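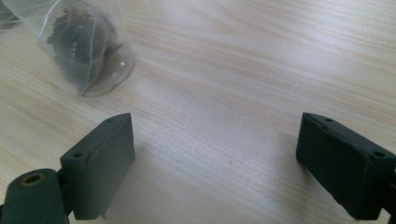
Home Notebook Parts Schedule Log in

Tue 25 April
6 min read

Grip sessions, second block. Present: me, Doina Begović, Krešimir Karagiannis, and Meriem Abou Zeid for the last hour. Valbona Matić had the other bench for the line-follower people and we could hear all of it.

Starting with my complaint so it's on paper. The plan says we collect 100 hand-held picks by the end of the week, train on them, and by the Lukurville meet the arm does soft bags. I don't believe the third part. I'm willing to do the first two.

Krešimir's argument is that the rigid stuff went fine, so bags should be more of the same. The rigid stuff was one shape of box, picked from the same side of the table by the same person. In September that got us a slide with a big number on it and then a bad afternoon when Ermira turned the box sideways. I'd like that written down somewhere other than my memory.

Today's picks: clear bag, dark crumpled filling, bare table. Target was 70 and we stopped at 40. Two reasons. The trigger hand gets tired well before the plan thinks it does, and we argued.

What the argument was over: Doina approaches with the fingers wide open and closes late. I close early, while I'm still coming down, which is how I'd pick the thing up if it were mine. Krešimir wants both in the set ("variety"). I think two habits mixed together with so few picks will give us something in between that does neither. We flipped a coin, which is a stupid way to settle it. Doina's way for the rest of the block. My picks from the first part are tagged EC and should be kept out of the first training run. Please don't delete them, I want them for a comparison.

Definition of a good pick is still loose. Current wording on the whiteboard is "bag leaves table and stays held." Stays held for how long? I counted three seconds in my head, Doina was counting two. Neither of us wrote it down until after the break. So the labels before the break are soft, and anyone quoting a success rate from them should be embarrassed. I'm not putting one here.

Glare. It's bright in the middle of the table and the clear plastic throws white spots. Krešimir says the model will learn to ignore it. Maybe. It could also learn that a white spot means bag, and then go after the first shiny thing it meets. Cheap test: do one run with the blinds down, one with them up, same starting positions. Needs nobody's permission. I'll do it if I get the room before the line-follower people.

Finger pads. Doina suspects the bag slides on them when she closes slowly. I couldn't make it happen on purpose, so for now it's a suspicion. She'd like to try the Kurora pads. Those cost money and we haven't shown the current ones are the problem. Proposal: wipe the pads, do ten slow closes, do ten fast ones, write down all twenty. Then talk about buying.

Meriem asked the question I'd been avoiding, which is what we compare against. We have no baseline. If the trained arm gets a bag off the table at Lukurville, is that better than a fixed script that drives to a spot and closes? For a single bag on a bare table I suspect the script does quite well. She has offered to write it. Krešimir wasn't thrilled. I was.

Storage: 153 clips on the club drive counting the September leftovers. The leftovers are in the same folder with the same naming. Somebody (me) has to split them before Flostberg night, when the visitors from the Rahman club want a copy.

To do
- Split the September clips into their own folder. Me.
- Baseline script, fixed position, no camera. Meriem.
- Agree on a hold time and write it on the sheet. Everybody, before the next pick is recorded.
- Blinds up / blinds down run. Me.
- Slow and fast closes, pads wiped. Doina.
- Ask Valbona if we can swap benches for one evening.

Later, same evening. Krešimir read this and says I'm being negative about a data set that isn't finished. Fair enough, it isn't finished. He's put us down for the soft bag event anyway and I've signed the form. I wrote "entry depends on baseline result" next to my name, and he has initialed that too.

3 comments 2 shares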